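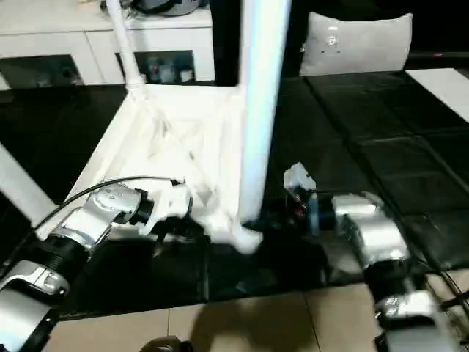

koris_88 wrote:
Don't hang wet wool on one of those fold-out airers, whatever the packet says. I did two jumpers that way in winter and both came out with a ridge across the chest and sleeves down to my knees. Flat on a towel, turned once, done.

Remlow replied:
Depends on the wool. A heavy jumper, yes, flat. But a light merino top weighs nothing once it's been spun, and I've hung mine over the rail for years with no ridge. The trick is to fold it at the armpits so the weight sits across two bars.

koris_88 wrote:
Spun? You put wool through a spin cycle?

Remlow replied:
Every week. 800 revs, cold, in a mesh bag. It's the heat and the rubbing that felts it. Spinning just pins it to the drum.

dinh_laundry_day replied:
Agree with Remlow on the spin. I was scared of it too until we moved into the unit, which has no yard and one window that opens. Unspun wool took three days to dry and smelled like a dog. Spun, it's dry by the next morning.

What I'd like to know is how people here dry anything indoors in July without getting mould. We've got a Trero dehumidifier, the small one, and the tank is full every time I look at it. I run it in the spare room with the door shut. The bedroom window still drips. 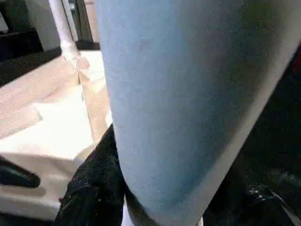 I've also tried leaving the bathroom fan on overnight, but it's loud and I'm not convinced it goes anywhere except the roof space. The landlord says it's vented. I haven't been up to check.

tubs_and_pegs replied:
The bedroom window dripping is you breathing, mate. It's got nothing to do with the washing if the door's shut. Crack the window for 20 minutes in the morning and wipe the sill.

On the dehumidifier – make sure there's a gap between each thing on the rack. I skip every second bar. Takes fewer clothes per load but they dry in 8 hours, where a packed rack took me 12 and the waistbands were still damp.

koris_88 wrote:
Skipping bars is fine if you live alone. We've got school uniforms, footy gear and towels for five. I'd need racks down the hallway.

tubs_and_pegs replied:
Smaller loads more often, then. I put one on before work.

koris_88 wrote:
And pay for twice the washes. No thanks. We go to the laundromat for towels and sheets and do the rest at home. Costs a few dollars and the towels come out soft, which they never do off a rack.

Remlow replied:
Towels go stiff because of too much powder. Halve it and give them a good shake before they go up.

dinh_laundry_day replied:
Already halved it. Still cardboard. Will try the window thing and report back – the sill was pretty bad this morning, now that I've looked properly.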